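4.2 Seat choice and length of stay

The Urham reading room was open to all enrolled students during the survey period, and seats could be taken without booking. We collected 388 completed diaries, of which 250 covered a full week. Each diary recorded the time of arrival, the seat number, the main task and the time of leaving. Students who left for less than 10 minutes were treated as having stayed.

Return visits to the same seat were far more common than we had expected from the earlier work at Bahrami, where seats were arranged at long open tables. In the single cubicles at Urham, small objects on the top shelf and a numbered sign gave each seat a look of its own (Figure 3).
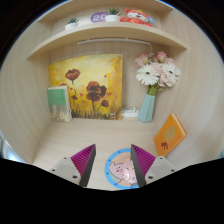 Lingyun Jiang went back to one seat every morning for most of the term and wrote in the diary that the number mattered less than the walk to it: by the time she sat down she had already decided what to read first. Other diarists gave more practical grounds, among them distance from the door, noise from the stairs and the strength of the wireless signal.

Length of stay varied with the task. Students who listed problem sets or essay drafts stayed longest, and those who listed email or course administration stayed for the shortest time. Visits that began before noon were longer than visits that began later in the day, and this held when we left out Wednesday, when many first-year classes end early. We found no clear link between length of stay and year of study.

Yokoyama's coding scheme separates "settled" from "passing" visits by the number of tasks a diarist completes before leaving. We kept his two categories but added a third for visits in which the main task changed partway through – a pattern the original scheme counts as passing. Minoru Yokoyama checked 32 diaries against our coding and disagreed with us mainly on this third group.

Figure 3. Single-seat study cubicle with upper shelf, seat 20.

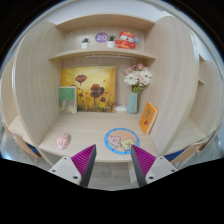
When the third category was folded back into "passing," the difference between morning and afternoon visits became smaller but did not go away. We therefore report both versions in the tables that follow. The Vasside diaries used an older form with no space for a change of task, and they are left out of this comparison.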